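Does a cheap lip balm last as long as a dear one?
Project report, Manaia Pearce
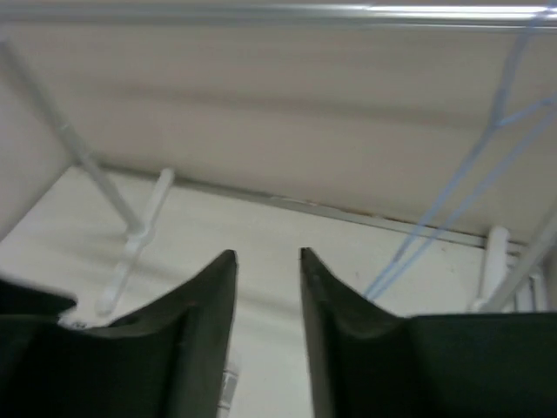 Wornonel, September

Why I picked this

I buy too much lip balm. Everyone in my flat does. We had a row over whether the posh tube is worth it when the chemist's own pot is sitting right there for a fraction of the price, so I thought fine, make it the project. Beauty and personal care was on the topic list and hardly anyone had taken it.

What I wanted to find out: which of two balms stays on longer in normal wear, and which one people would buy again once they know the price.

The two balms

Jendard, the cheap one. Small pot, waxy, smells a bit of vanilla. You dig it out with a finger, which half my testers hated before they'd even started.

Braltix, the dear one. Twist-up stick, thinner, goes on shiny. No smell I could find.

I was going to add Varma as a third but it was out of stock in both shops and I ran out of time. Would do it if I started again.

Method

Each tester wore one balm for a morning and the other one the next morning. Put on at 9am, no topping up, normal day. They noted down when their lips first felt dry. Also when they ate or drank, because that obviously matters, though a few forgot this bit.

Scraped both into plain pots first so nobody could see the label. That sort of worked. You can tell them apart by the smell so it wasn't a proper blind test, and I've said so in the problems section.

Afterwards each tester gave both balms a mark out of 100 for feel. Then I told them the prices and asked which they'd pay for.

I also put out a short survey on buying habits. Was hoping for 1,000 answers (silly, I know). Got 77.

Results

Jendard stayed on longer for most people. Not by loads, but it was the same pattern nearly every time. Thick wax sits there. Braltix felt nicer to begin with and then went by the first cup of tea.

Marks for feel went the other way. Braltix got the better ones, people liked that it wasn't sticky. One tester gave Jendard a very low mark and wrote "candle".

Once prices were out, most said they'd get the cheap one. A couple stuck with Braltix and said they would keep it for going out, which I hadn't thought of as an answer and had no box for.

Survey: the main thing people said they look at is price, then smell. Hardly anyone reads the ingredients. Lots of people own more balms than they use and can't say were the rest are.

Problems

Not enough testers. All of them are people I know.
Smell gave it away.
"First felt dry" means different things to different people. Should of used a scale.
Weather changed between the two mornings, colder and windy on the second.
Survey question 2 was badly worded and I've left it out.

What I'd change

Unscented balms only. Put Varma in. Same weather, or at least everyone indoors. Ask about going out and everyday use as separate questions. Start the survey earlier, mine only went up in the last week.

Answer to the question

For staying on, the cheap one did better in my test. For feel, the dear one. I've gone back to the pot myself.

Survey questions and the tester sheets are in the folder handed in with this.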